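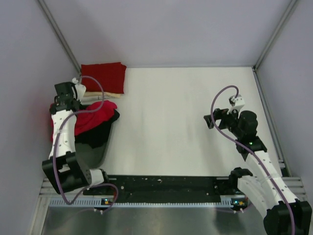 Small cloths in a pile, the red one folded.

Folding cloths: your questions

Do I need a folding board?
No. Vamero sells one and Dagný Lund tried it for a month. Her napkins looked the same as before, and the board now lives behind the fridge.

Is holding a cloth by two corners really better than laying it flat?
For thin cloth, maybe. The claim is that the weight pulls the creases out. I have my doubts – a soft cloth sags in the middle and stays wrinkled unless you pull the corners well apart.
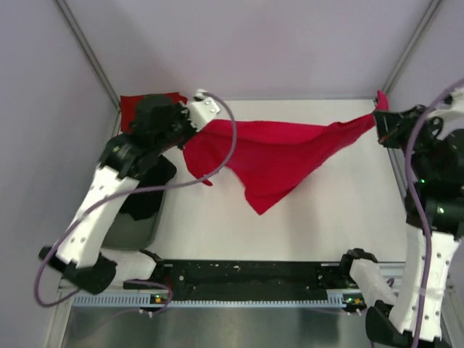 Once it hangs, lower the bottom edge to the table first and let the rest follow. Then smooth it by hand. You will still have to smooth it by hand, whatever the videos say.

Thirds or halves?
Whichever fits your drawer. Lungile Sibiya swears by thirds. I fold in halves and have 7 cloths in a drawer that shuts fine.

Does folding spray help?
I used up a bottle of Lirker and saw no difference. It did smell of lemon.

Should different colors be kept apart?
In the wash, yes, if the red is new. In the drawer I can't see why it would matter.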